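Section 8: Setting up your bench for the Clisholm sewing and mending kit

Once the kit is unpacked and checked against the parts card, the best bit begins — getting a proper place ready to work. A well set up bench makes mending a real pleasure, and it only takes one evening to do. These steps apply to the Flarkdale folding bench and to the larger Fenstead bench. Where the two differ, we say so.

Before you start
Clear the floor on all sides of the bench so that you can walk round it. Keep the parts card to hand. You will need the hex key from bag 10, a soft cloth and a pencil.

CAUTION: Do not plug in the lamp or the iron until step 7.

1. Unfold the legs one at a time until each one clicks. On the Fenstead bench, the rear legs are stiffer than the front pair and may need a firm push with the flat of your hand.

2. Press down on each corner in turn. If the bench rocks, screw the foot at that corner outwards by half a turn and try again.

3. Stand at the bench with your shoulders relaxed and rest your hands on the top. Your elbows should be slightly bent. If you find yourself stooping, raise the legs by one hole. Both benches have plenty of range, so do try a couple of heights before you settle!

Note: Two people sharing a bench should set it for the taller one and give the other a footboard (spare part 821).

4. Lay the cutting mat square to the front edge and mark its corners lightly in pencil. You'll be glad of those marks every time you put it back.

5. Fit the thread rail along the back with the four short bolts. Tighten them by hand first, then give each a quarter turn with the hex key. Thread reels go on the rail with the loose ends facing you.

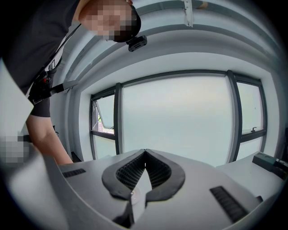
Leaning in for close work is part of the fun of mending, but your neck will let you know if you do it for too long. Bring the work up to you where you can. The padded block in the kit lifts a collar or a cuff by a good hand's width, and it is lovely for darning as well.

6. Clamp the lamp arm to the left of the mat if you are right-handed, or to the right if you are left-handed. This keeps the shadow of your sewing hand off the stitches. Leave the clamp a little loose until you have swung the arm through its full reach.

7. Run the lamp lead down the back leg and press it into the three clips. Plug in the lamp, then the iron. The iron lead must hang clear of the front edge.

CAUTION: Always return the iron to its rest between uses, even for a moment. Never stand it on the cutting mat, as heat will warp the surface for good.

8. Hang the Javier tool roll from the two side hooks. Small scissors go in the narrow pocket, shears in the long one, points down. Pins live in the lidded tin and nowhere else.

Trying it out
Take a scrap of cotton and sew a short seam by hand, sitting first and then standing. Notice where you reach for things. If the scissors are always a stretch away, move the roll to the other side — there is no wrong side for it. Most people shift two or three items in the first week, and the bench gets better each time.

Care
Wipe the top with a dry cloth after each session. Check the leg bolts every June and whenever the bench has been moved. The lamp bulb is rated for 3,000 hours and is changed by twisting the shade off to the left; let it cool first.

To fold the bench away, remove the lamp, tool roll and thread rail, then work back from step 2 to step 1.

Guide last revised 04/07/2025. Section 9 covers blades and sharpening.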